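Small Things, One Table – Gallery

Marijke De Smet and Iker Campos spent part of March going through the drawers in the front room at Alcaraz. Whatever was small enough to get lost went onto the round table first and was sorted from there.

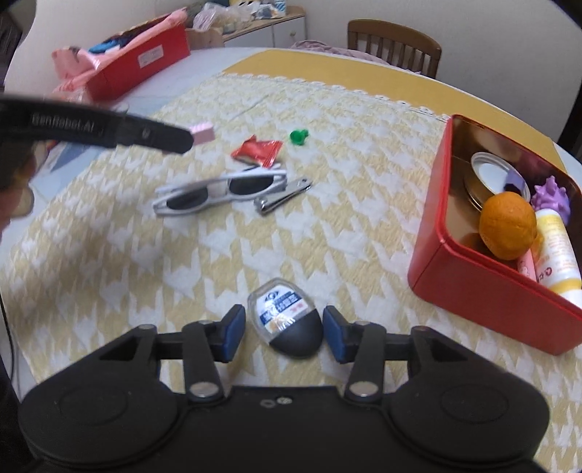
Sunglasses, nail clipper and the open red tin on the houndstooth cloth.

The tin was the starting point. It came from Milagros Escobar's hall cupboard and had been used for years for anything without a place of its own – tubes of cream, spare lids, fruit on its way to the kitchen. Marijke wanted to keep it in use but give it one job.

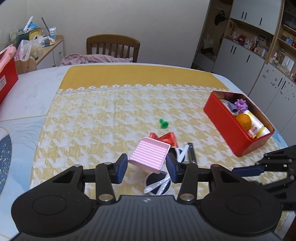

Candy was the hardest thing to find a home for, as it turned up in every drawer. Iker's rule was that food goes back to the kitchen the same afternoon and everything else waits until the table is needed. The red wrapped piece behind the pale pink tray falls under the first half of that rule. The tray has a raised rim and ridges across the inside, so it was put down for clips and hairpins in the hall. The green peg went on the list for the laundry shelf.

Larger items from the same room are on the next page – Jannik Nolte wrote the captions there.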